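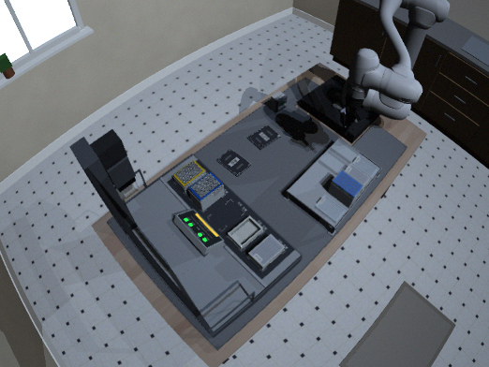 第4章 設置場所の準備と作業台の据え付け

本章では、組立式作業台「Trastoser」を室内に据え付ける際の手順を定める。据え付けを担当する者は、着手前に本章を最後まで通読し、第3章に示す部材一覧との照合を終えておくこと。

4.1 設置場所の条件

設置場所は、水平で堅固な床面とする。畳、厚手のカーペット、浮き床の上には設置しないこと。タイル床に設置する場合は、脚部が目地をまたがない位置を選定する。

作業台の周囲には、点検および清掃のための通路を設ける。通路の幅は、使用者が主として立つ側で900 mm以上、その他の側面で110 mm以上を確保する。壁面に固定する場合の寸法については、4.5を参照されたい。

注記 窓際に設置する場合、天板の表面温度が季節により大きく変動することがある。遮光用のブラインド等を併用することが望ましい。

4.2 必要な工具

付属の六角レンチのほか、次の工具を用意する。
水準器(長さ300 mm以上のもの)
巻尺
ゴムハンマー
養生シート

電動ドライバーは使用しないこと。締め付けトルクが過大となり、ねじ受け金具を損傷するおそれがある。

4.3 脚部および枠の組み立て

注意 本作業は必ず二人以上で行うこと。枠は組み立ての途中で自立しない。

1. 養生シートを床に広げ、枠材を裏返しにして並べる。
2. 枠材の刻印を確認し、同一の記号どうしを突き合わせる。
3. 連結金具を差し込み、ボルト8本を手で仮締めする。この段階では工具を用いない。
4. 脚を四隅に取り付ける。脚の上端にある切り欠きは内側に向ける。
5. 対角線の長さを2方向で測定する。差が認められる場合は、長い側の角をゴムハンマーで軽くたたいて調整する。
6. 六角レンチを用い、対角の順にボルトを本締めする。
7. 二人で枠を持ち上げ、静かに起こす。脚の一本だけに荷重をかけてはならない。

注記 手順5を省略した場合、天板の取付穴と枠の穴が一致しないことがある。その際は無理にボルトを通さず、手順3の状態まで戻して作業をやり直すこと。

4.4 天板の載せ付けと水平調整

1. 枠の上面に付着したほこりを乾いた布で拭き取る。
2. 緩衝材を枠の上面に貼る。継ぎ目は重ねず、端部を突き合わせる。
3. 天板を二人で水平に持ち、枠の上に下ろす。指を挟まないよう、天板の側面を支持すること。
4. 水準器を天板の中央に置き、長手方向、短手方向の順に確認する。
5. 傾きがある場合は、低い側の脚のアジャスターを左に回して高さを上げる。
6. 四隅で同様の確認を行った後、ロックナットを締める。
7. 天板の裏側から固定ねじを取り付ける。

警告 天板を固定しないまま、端部に荷重をかけたり、人が腰掛けたりしてはならない。天板が跳ね上がり、重傷を負う危険がある。

4.5 壁面への固定

地震その他の揺れに備え、壁面への固定を推奨する。固定には別売の金具「Lustedier」を使用する。枠と壁面との間隔は、およそ100 mmとする。

石こうボードのみの壁には、必要な強度が得られないため固定してはならない。下地の位置が不明な場合は、建物の管理者に図面の提供を求めること。賃貸物件においては、着工前に所有者の書面による承諾を得るものとする。

4.6 荷重および使用上の制限

天板上の等分布荷重は、100 kgを上限とする。重量物は天板の中央寄りに置き、片側に集中させない。

熱した器具を天板に直接置かないこと。溶剤をこぼしたときは速やかに拭き取り、その後、水で固く絞った布で仕上げる。研磨剤入りの洗剤は表面を傷めるため使用できない。

4.7 据え付け後の確認

据え付けを終えたときは、次の各項を確認し、巻末の据え付け記録票に記入する。

1. すべてのボルトおよびロックナットが締まっていること。
2. 天板の四隅を順に手で押し、がたつきがないこと。
3. 通路の幅が4.1の条件を満たしていること。
4. 周囲の扉および引き出しが、作業台に接触せずに全開できること。
5. 梱包材および余った部材が床に残っていないこと。

ボルトは使用開始後に初期の緩みを生じることがある。使用開始から1か月後に増し締めを行い、以後は毎年1月の定期点検に併せて実施する。点検の結果は記録票の裏面に追記し、作業台を廃棄するまで保管する。

4.8 移設

据え付けた作業台を引きずって移動してはならない。移設の際は天板を取り外し、4.4の手順を逆の順序で行った後、枠を二人以上で運搬する。移設先では、水平調整を含め、4.4以降の手順を改めて実施すること。

4.9 問い合わせ先

部材の不足または破損については、株式会社Jinauの製品窓口(担当 Tsegereda Negussie)まで連絡されたい。連絡の際は、枠の内側に貼付した銘板の製造番号を申し出ること。壁面固定の施工依頼は、施工担当のKenneth Policarpioが受け付ける。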